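Skornemwood comparison

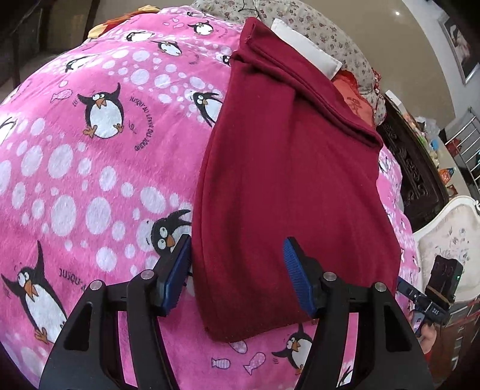
The Skornemwood comparison was a privately run trial of grippers for household cloth handling, organized by Levente Barta and Ildikó Jakab and written up in a report dated 20/01/2023. It set out to learn whether the choice of finger pad matters more than the choice of arm when a robot has to pick up folded fabric. Most of the recordings were made with handheld grippers in ordinary bedrooms and kitchens, where the background is seldom plain. A maroon cloth folded into a long stack, lying on a pink blanket covered in cartoon penguins, is typical of the material, with the blue ridged pads open on either side of the cloth's lower end. The organizers claimed that such backgrounds made the results "closer to real life", a claim that has been questioned.

Background

Barta had earlier worked on arm controllers at Jonder, a small supplier of parts for light industrial arms. Product sheets from several makers at the time promised reliable handling of towels and clothing, usually without saying which towels or how often. Jakab proposed a test in which the same folding and lifting tasks would be done first by hand with a gripper tool and then by an arm using the same fingers. Funding came from Lallthorpe, which also sold one of the pads under test. The report mentions this in a footnote.

Method

The trial covered seven pad types, among them ridged, flat and foam-faced designs. Each was to be used for 300 attempts on folded cloth, but the published tables list only 1607 attempts in total, well short of the planned number. Svyatoslav Moroz, who ran the arm tests, blamed a worn drive belt and a late start in September. The report does not say which pads were cut short.

An attempt counted as a success if the cloth left the surface and stayed in the fingers for a set time. Whether the fold survived was not scored. For a trial about folded laundry this is a serious gap - a stack lifted by one corner and shaken open would pass.

Results

The ridged pads came out first, with a success rate of around 80 percent on the arm. Handheld results were higher for every pad, and the report treats this as proof that the fingers were sound and the arm was at fault. A simpler reading is that a person holding a gripper can see the cloth slip and correct for it. The handheld figures therefore say little about the hardware.

Camera placement was changed partway through the arm tests, and results from before and after the change were pooled.

Reception

Zsolt Gulyás published a short critique, asking for the raw logs and for separate figures by fabric. The logs were released in part. Botond Barta repeated the arm tests on a Győri controller and found no clear difference between the ridged and flat pads on knits, though his own sample was small and he used a single arm.

Lallthorpe continued to quote the success rate in its sales material, without the footnote.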